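Ticket 1123 – Helle Tischplatte (Griklow, mattweiß) bleibt fleckig, kleine dunkle Punkte
Status: gelöst | Kategorie: Oberflächen / Reinigung | Standort: Udis, Werkraum

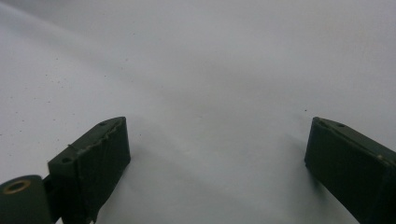
Anhang 1: Fläche mit dunklen Pünktchen, Zustand bei Ticketeröffnung

Eintrag 1 – Meldung

Hallo zusammen, ich liebe diese Fläche wirklich, seit wir sie im März bekommen haben (endlich sieht man, was man tut!), aber sie macht mir gerade Kopfzerbrechen. Überall sitzen kleine dunkle Punkte. Auf dem Foto sieht man sie vor allem in der linken Hälfte, rechts ist ein einzelner, der etwas deutlicher herauskommt. Ich wische jeden Abend, am nächsten Morgen sind wieder welche da. Oder noch immer, das ist eben die Frage.

Was ich gerne wüsste:
Ist das Staub oder ist das schon in der Oberfläche?
Womit darf ich an die matte Beschichtung ran, ohne dass sie glänzende Stellen bekommt?

Bisher benutzt: trockenes Mikrofasertuch, danach Küchenpapier mit Leitungswasser. Kein Reiniger.

Eintrag 2 – Rückfrage Support Sotutham

Danke für die Meldung und für das Bild! Bevor wir etwas auftragen, bitte den Klebebandtest machen: einen Streifen Malerkrepp locker auf eine Stelle mit Punkten legen, mit dem Daumen andrücken, flach abziehen. Bleiben die Punkte am Band, ist es loser Schmutz. Bleiben sie auf der Platte, bitte mit dem Fingernagel vorsichtig darüberfahren und schreiben, ob man eine Kante spürt.

Bitte noch keinen Schmutzradierer. Der poliert matte Flächen blank.

Eintrag 3 – Antwort

Test gemacht, an drei Stellen, und das Ergebnis ist ziemlich eindeutig: fast alles hängt am Band! Feine dunkle Krümel, unter der Lupe teils faserig. Zwei Punkte sind geblieben, beide vorne links. Mit dem Nagel spürt man einen winzigen Hubbel, also wohl etwas Angetrocknetes und kein Loch. Da war ich schon mal sehr erleichtert.

Mir ist dabei noch etwas aufgefallen. Wenn ich mit dem trockenen Mikrofasertuch wische und danach die Hand knapp über die Platte halte, stellen sich die Härchen am Unterarm auf. Kann es sein, dass ich die Fläche beim Wischen auflade und sie sich den Staub über Nacht selbst holt?

Eintrag 4 – Support Sotutham

Genau das vermuten wir auch, super beobachtet. Vorschlag:

1. Fläche absaugen, weiche Bürstendüse, niedrigste Stufe.
2. Baumwolltuch leicht anfeuchten (nebelfeucht, es darf nichts tropfen), lauwarmes Wasser mit einem Spritzer Spülmittel.
3. In langen Bahnen von hinten nach vorne wischen, Tuch nach jeder Bahn umfalten.
4. Mit klarem Wasser nachwischen und an der Luft trocknen lassen. Nicht trockenreiben.
5. Auf die beiden festen Punkte ein feuchtes Wattepad legen, 10 Minuten, dann abheben und tupfen.

Und bitte einmal nachsehen, was in der Nähe fasert oder krümelt. Dunkler Filz, Schaumstoff, eine alte Gummimatte?

Eintrag 5 – Antwort, Saturday-Dienst (ja, ich weiß, der Kalender im System ist noch englisch)

Alles der Reihe nach gemacht. Nach Schritt 4 war die Platte so gleichmäßig hell, dass ich erst einmal eine Runde darum gegangen bin. Schritt 5 hat beim ersten Punkt sofort geklappt, beim zweiten musste ich das Pad ein zweites Mal auflegen. Unter beiden ist die Beschichtung heil, keine Verfärbung.

Zur Quelle: Im Regal darüber liegt eine Rolle anthrazitfarbener Filz von Bundgaard, Artikel 614, mit offener Schnittkante. Wenn man die Rolle antippt, rieselt es. Die Fasern sehen unter der Lupe genauso aus wie die auf dem Krepp. Ich habe sie in einen Folienschlauch gesteckt und nach unten geräumt.

Die graue Zone vorne in der Mitte, nach der im Telefonat gefragt wurde, ist übrigens kein Belag. Das ist nur Schatten, auf dem Krepp von dort war nichts Graues.

Eintrag 6 – Kontrolle nach vier Tagen

Kurzer Zwischenstand, weil ich mich so freue: zwei Krümel am Montagmorgen, seitdem gar keine mehr! Das trockene Mikrofasertuch liegt jetzt bei den Fensterlappen und bleibt dort. Abends reicht eine Runde mit dem Baumwolltuch, das dauert keine zwei Minuten.

Eine Frage habe ich noch. Wir würden gern ein Antistatikmittel dazunehmen, im Schrank steht eine Flasche mit 200 ml, Etikett leider halb abgelöst. Geht das?

Eintrag 7 – Support Sotutham

Unbekannte Mittel bitte nicht auf die matte Fläche. Manche hinterlassen einen Film, und auf dem Film haftet der Staub dann erst recht. Wenn es wieder schlimmer wird, zuerst die Luftfeuchte messen. Fällt sie im Raum unter 39 Prozent, hilft eine Schale Wasser in Heizungsnähe oft schon weiter.

Eintrag 8 – Antwort

Gut, Flasche ist aussortiert. Hygrometer hängt jetzt neben der Tür. Von mir aus kann das Ticket zu – vielen Dank, das hat richtig Spaß gemacht!

Lösung: statische Aufladung durch Trockenwischen, Faserabrieb aus offener Filzrolle. Reinigung auf nebelfeuchte Baumwolle umgestellt, Rolle verpackt.
Offen: Schnittkante der Filzrolle säumen oder mit Band einfassen.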